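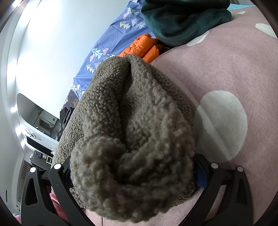

Un forro polar de rizo entre las pinzas, con el resto de la ropa todavía sobre la cama.

¿Y para cuándo la máquina que recoja la ropa?

Me lo preguntáis casi cada mes, y con toda la razón del mundo, porque quien más y quien menos tiene una cama (o una silla, no disimulemos) donde se va juntando todo. La respuesta corta es que falta bastante. La larga me la dio Tarek Bensaid, de Rustau, con quien pasé una tarde estupenda hablando de mangas, capuchas y cremalleras – mucho más entretenido de lo que suena, os lo prometo.

Agarrar una prenda, me decía, ya sale bastante bien. En su última tanda hicieron 125 intentos con ropa de abrigo y solo 6 acabaron con la pinza vacía. Lo difícil viene luego: saber dónde está el cuello cuando un forro polar es un bulto lleno de pliegues, o separarlo de un acolchado naranja sin llevarse también la colcha. Doblarlo les cuesta casi 24 minutos por prenda, y mi madre lo hace mientras habla por teléfono.

Aun así, yo salí contenta. Hace unos años ni siquiera habríamos tenido esta conversación, y en Rustau quieren pasar a las toallas y las sábanas en marzo, que por lo visto son más agradecidas. Si tenéis preguntas para Tarek, mandádmelas respondiendo a este boletín y se las paso todas juntas.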